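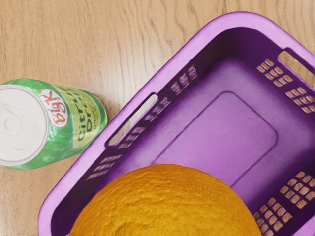
Item 3 reference render: can on the table, orange in the basket.

Pre-run checklist with comments, simulated basket task, Poltis study
Filled in by Nermina Obradović, March batch

1. Config matches the protocol sheet. OK
Checked it line by line against Montri's version. Control rate is 30, image size is 384 on the short side, and the seed list is the one we froze before the pilot. I did find an old seed list sitting in the same folder, so I renamed it before it could bite me again.

2. Physics settles before the first action. OK with comment
I let every start state run for 120 steps with no commands. Nothing jittered and nothing sank into the tabletop. Round things on a flat surface still make me nervous (a can on its side especially!), so please leave the rolling friction alone, even if the numbers look silly to you.

3. Start state agrees with the task text. OK
The instruction is "put the soda can in the basket," and in the render the green Citrus Drop can is lying outside the purple basket, with the orange already inside. Good. The can's label reads sideways from this view, and I want it left that way, because part of what we're measuring is whether the policy depends on upright text.

4. Collision meshes. NEEDS WORK
The basket walls have handle slots and all those little vent holes, and I'd like to know how the collision shape treats them. Jianguo Ye thinks the walls are solid as far as contact goes. I think so too, but thinking isn't checking. Jianguo, could you turn on the contact overlay and send me a note?

5. Success test. OK after fix
The old test gave credit for any object in the basket, so on this layout the orange scored a point before anything had moved. Yikes. It now looks only for the object named in the instruction, and it has to stay put for 10 steps. I reran the do-nothing policy and it scored zero, as it should.

6. Force and speed limits. OK
Same caps as the Flanum arm uses on the bench. Lourenço asked if we could lift them in simulation to save time. I'd say no, at least until the transfer runs are done, or we'll be comparing two different robots.

7. Logging. OK
Resets, timeouts and limit hits all go to separate columns now. Thank you, Theerawat!

Hold the full batch until item 4 is closed. Short debug runs are fine in the meantime, just keep them out of the results folder.

N.O.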